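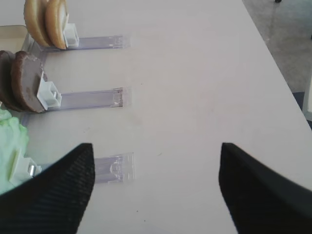
Vasanthi Wijesinghe runs the training room at Lostus, a small firm that rents and sells bench kits for people learning to program robot arms. Her newest one is the Imidlow, a burger-making kit that went on sale in May. It uses clear plastic slides with a white pusher block on each. Buns go on one, patties on the next and lettuce on another, and the arm has to pick them up and build the burger.

"Food was the easy choice," she says. "Everyone knows what order a burger goes in, so you can spend the morning on the gripping."

The lettuce causes the most trouble. Wijesinghe says new users get the patties working before lunch and are still at the lettuce when the room closes. "It's a ruffled shape and there's no good flat spot to grab. People close the fingers too early – they see green and they go for it."

The kit costs $747 with the slides and one set of food. Spare food is $100. The arm and gripper are extra, and most buyers already have their own.

Efren Tiongson teaches automation at Liltitz, a trades college, and bought 2 kits for his evening class. He likes that the slides can be moved to a new spot on the table in a few seconds. He is less happy with the manual. "The setup page assumes you've done this before. My students hadn't, and I ended up writing my own sheet."

Wijesinghe agrees the manual needs work and says a new version is being written by her colleague Koen Dijkstra. She would also like a heavier slide. The current ones can shift if the arm bumps them, and Tiongson tapes his down.

Asked whether a cheese slide is coming, she says it has been tried. "The slices were too thin for the block. We'll have another go after the manual's done."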